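The Understudy's Umbrella
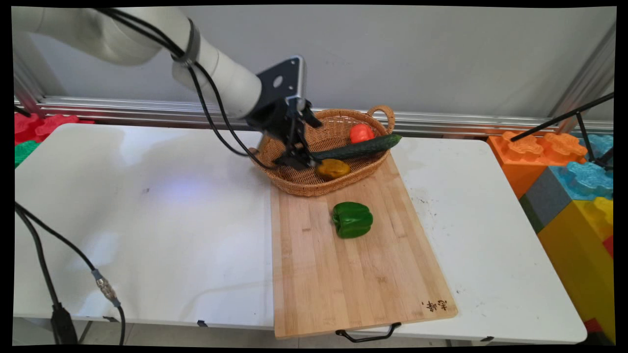 So I was supposed to be in Proltodeo for four seconds. I was Woman With Umbrella, and my whole job was to cross the street behind the hero while he cried into his phone. They paid me 183 dollars and all the noodles I could eat, and I told my mother I was in the movies now.

Then the hero's sister in the film (the actress, I mean) got stuck at the airport in Bosow, and the director came down the line of extras squinting at us like we were melons. He stopped at me. "Can you slap somebody?" he said. I said sure! I had never slapped anybody in my life.

We did it 20 times. The hero was very sweet about it and kept telling me to use my shoulder, and by the end his cheek was the color of a ham and I was the one crying, which the director loved. He said leave it in.

The premiere was at the old Plekeck theater in September, around 2,250 people, and I wore my cousin's green dress with the zipper pinned shut. I sat there gripping my popcorn through the wedding song, the train song, the other wedding song. Then the street came up on the screen, and the rain, and the hero with his phone, and a hand flew in from the left and smacked him. My hand! With my ring on it! The rest of me was behind a bus.

The whole place gasped anyway. My mother stood up in row F and yelled, "That's her arm!"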